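About Prurnow

Prurnow is a small company which lends wooden toys and play materials to families, kindergartens and day nurseries. We started in one room behind a bicycle shop in Latard, with four shelves and a notebook where we wrote by hand who had taken what. Today our collection has more than 2,000 toys and we lend to 359 households, but the notebook is still in the office and we like to show it to visitors.

How it began

The idea came from a very ordinary problem. Our own children grew fast, and the toys did not grow with them. A puzzle that was the favorite in December was lying under the sofa in spring. To give it away felt too early, to keep it took space, and a good new one was expensive. We began to exchange toys with two other families on our street. After one winter there were so many boxes moving between the apartments that we decided to make a list, and from the list came the company.

In the first year we had 70 toys. Most of them were secondhand and many needed glue or a new piece of string. We learned to repair because we could not afford to replace. Later the old Jorton furniture workshop closed and we could rent its ground floor, and there we are until today. The floor is not very straight, but the light is good and there is enough place for the shelves, the washing area and the repair bench.

What we lend

We keep toys for children from six months to seven years. In the collection you will find building blocks, stacking rings, shape sorters, pull-along animals, threading beads, marble runs, simple board games, doll furniture and musical instruments (also drums, we are sorry for the neighbors). We do not lend soft toys, as children become attached to them and the day of return is too sad.

A family membership allows you to have five toys at home at the same time. You may keep them for six weeks and you may extend once, if no other family is waiting. Kindergartens receive a box of twenty pieces, which we put together after a talk with the teachers about the group.

How we choose

Before we buy a new toy, we ask ourselves if a child can use it in more than one way. A cube with holes is a good example. A baby puts a hand inside, a child of one year pushes the shapes through, and a child of three makes from it a garage or a house for a snail. Such a toy can go to many homes and does not become boring.

We prefer wood, but we are not strict about it. We also have some cotton, some metal and a little plastic, when it is strong and easy to clean. We try to buy from small workshops. Many of our blocks come from Abbasi, a family workshop which also makes single replacement parts for us – this is a great help, as one lost triangle can make the whole set useless. 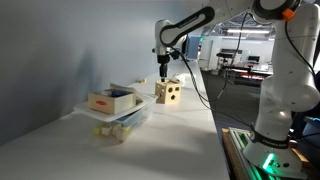 Cleaning and repair

Every toy that comes back is checked by hand, wiped with mild soap and dried on open racks. We look for cracks, loose pins and sharp edges. If something can be repaired, we repair it. Last year 700 toys went over the repair bench, and most of them returned to the shelves. Small scratches we leave as they are. If you broke something, please tell us and do not be ashamed, it is included in the membership.

Who we are

We are a team of five, and three of us are parents. Between us we have a carpenter, a former kindergarten teacher and a bookkeeper who is also our best puzzle checker. We speak several languages in the shop, so please ask if English is not comfortable for you.

Visit us

You are welcome to come and look before you become a member. We are open in the afternoon from 2 p.m. until 6 p.m., and children may play at the low table by the window while you choose. The entrance is through the courtyard, and strollers can stay under the roof on the left side. In August we close for two weeks to count the collection, and all loans in this time are extended automatically.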